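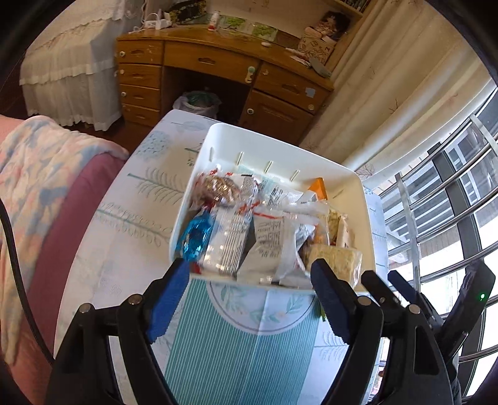
Wrapped snacks in a white bin, both jaws just short of the near rim.

We use cookies to remember your display settings and count visits. Accept | Manage preferences

Gallery: Zatov planner, snack bin task

These pictures go with the October build of Zatov, the grasp planning and tracking software we have been writing at Gondal. The task is simple to state. Take one packet out of a bin of mixed wrapped snacks, hold it upright, and do not crush what is inside. Most of the work since the spring has gone into the second half of that sentence.

The full set has 2866 recordings. Each one is stored with the gripper pose, the jaw opening and a time stamp. Leobardo Gallegos wrote the tool that lines these up, and he also wrote the viewer we use to step through them. The viewer can hold up to 3000 recordings in one project before it slows down, so we have left the set as a single project for now.

Notes on the bin

Clear film is the main problem for the perception side. The older segmenter treated a crinkled wrapper as several small objects, and the planner would then pick a grasp on a fold. The new one works from outlines over a short window of images and merges pieces that move together. It still has trouble where a clear wrapper lies over a printed pouch. In those cases Zatov lowers the score for every grasp in that region and tries somewhere else in the bin first.

The bin walls are handled separately. We fit a box to the rim once at the start of a recording and keep it as a collision shape. Grasps that would bring a fingertip within 3 mm of the wall are dropped before scoring. We had this as a soft penalty in the last build and it led to a lot of slow, scraping approaches in replay.

Notes on the hold

Once the jaws close, the tracker stops looking for new objects and follows one patch on the front of the packet. Large print is good for this. Plain or shiny packets give it much less to work with, and there the tracker falls back on the outline. The patch is compared with the jaw position 40 times a second. If the two drift apart, the software reports a slip and the controller is asked to close a little further, with a fixed upper limit so it does not keep squeezing.

The tracker also needs to ignore the background. A patterned cloth can match a packet better than the packet matches itself after a small turn, so anything outside the jaw region is masked before matching.
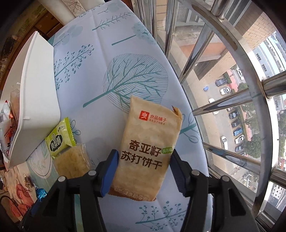
A packet of BESTORE chia seed soda crackers held upright between the blue pads.

Jaw region masks are saved next to each recording in the same folder. If you are loading the set with an older copy of the Kitunthorpe reader, turn off the mask check or it will stop at the first file. The current reader handles both layouts.

The slip threshold is a plain text setting under "hold" in the Zatov config. Leobardo keeps the list of values tried so far, with the replay results for each.

Get Zoven updates by email. Enter your address to subscribe. You can unsubscribe at any time.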